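How to sort a mixed box of screws, bolts and small parts

Updated in March

When we moved from a flat in Wonilville to a house in Irkemthorpe, I found that I own a great many screws. They were in jam jars, in coffee tins, in the bottom of my tool bag and in one heavy box from a shed clearance which I bought for three dollars and could hardly lift. For two years I did not touch this box. Each time I needed a screw I went to the shop and bought a new packet, and the rest of the packet went also into the box.

Last winter I finally sorted everything. It took me four evenings, and I made some mistakes which you do not need to repeat. I write the method as I would do it now.

What you need

A large shallow tray or an old baking sheet with a rim
Muffin tins, or yogurt tubs of the same size
A strong magnet, wrapped in a plastic bag
A ruler with millimetres, or a cheap caliper
One known bolt and nut of every common size, for testing
Masking tape and a marker
An old bedsheet for the floor
Gloves, if your box is rusty like mine

The caliper is not obligatory. I used the ruler for the first two evenings and it was fine for wood screws. For bolts it is slow, and the difference between a metric bolt and an imperial one can be too small for the eye.

Step 1. Prepare the place

Choose a table where you can leave the work standing overnight. This is more important than a big table. I began on the kitchen table and had to pack all away before breakfast, and in the packing I mixed two groups which were already clean.

Spread the bedsheet under the table. Screws will fall, and on a dark carpet a black drywall screw disappears until you find it with your foot. Put the lamp low and to the side, so that the threads throw a small shadow.

Step 2. Take out the rubbish first

Do not empty the whole box. Take a quantity that covers the tray in one layer, and no more. Remove everything which is not a fastener: wood chips, old wall plugs, broken drill bits, dead batteries. Batteries go to the collection point and not in the household bin. Bent nails, screws with a damaged head and everything with heavy rust go in a tub for scrap metal.

Be strict here. I kept a lot of rusty screws in the first evening with the idea to clean them in vinegar. They are still waiting. 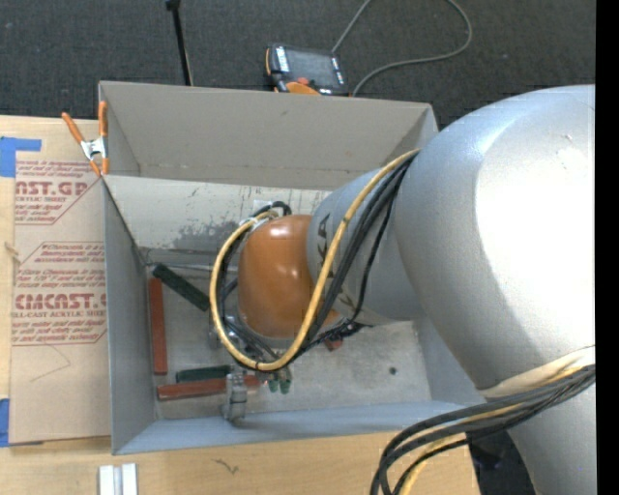
Step 3. Use the magnet

Pass the wrapped magnet slowly over the tray. Ordinary steel will jump on it. Hold it over a second tub, pull the bag away from the magnet, and the steel falls down. What stays in the tray is brass, aluminium, plastic and most of the stainless steel. Some stainless is a little magnetic, so do not trust the magnet completely. If a screw holds only weakly and has a clean grey colour, I put it with the stainless.

It is worth to keep the stainless separate. It is dearer, and you want it for anything that lives outdoors.

Step 4. Sort by kind, and only by kind

Now make big groups. Mine were these:

Wood screws
Drywall screws
Machine screws and bolts
Nuts
Washers
Nails
Hooks, eyes and hinges
I don't know

The last group is very useful. If you look at one piece longer than a few seconds, throw it in there and continue. My mistake on the first evening was that I tried to sort by kind and by length at the same time, and I had tubs on the table, on the chairs and on the window sill — and still not enough tubs.

When the tray is empty, take the next layer from the box and repeat steps 2 to 4 until the box is finished.

Step 5. Sort each group by size

Take one group and put away the others. For wood screws I go by length first. A countersunk screw is measured from the top of the head to the point, and a screw with a round or pan head is measured from under the head. I did not know this before and I had labelled a whole tub wrong.

For bolts the thread is what matters. Try your known nut on the bolt with the fingers. It should run on easily for several turns. If it goes one turn and then becomes tight, stop. It is probably the other system, and with force you will damage both.

Nuts you sort in the same way, with the known bolt. Washers I put on a knitting needle or a piece of wire, by the size of the hole. My whole washer group was ready in one radio programme.

Step 6. Decide what to keep

This was for me the hardest part. My box had some 3000 pieces, if I calculate from the weight, and a normal household does not use this in a lifetime. I kept a good handful of each common size and all the stainless. The remainder, sorted and labelled, I gave to the repair workshop in Plurdale on a Wednesday, and they were glad to have it. Ask before you bring. They do not accept mixed boxes, for reasons you will understand after step 4.

Step 7. Storage and labels

I bought a Cormier cabinet with small clear drawers, second-hand. Glass jars work too, but they are heavy and you cannot pour from them so well. Put long screws and bolts in the lowest drawers, otherwise the cabinet can tip from the wall.

Write on each label the kind, the thickness and the length, always in the same order. Then tape one sample of the content on the front. Since I have the samples I hardly read the labels any more.

Keeping it sorted

Put one open tub beside the cabinet for everything that comes home in your pockets. When it is full, sort it the same evening. Mine fills in two or three months and takes less than half an hour. It must be a small tub. I tried first with an 800 gram coffee tin and it was too big, and by the summer I had again the beginning of a box.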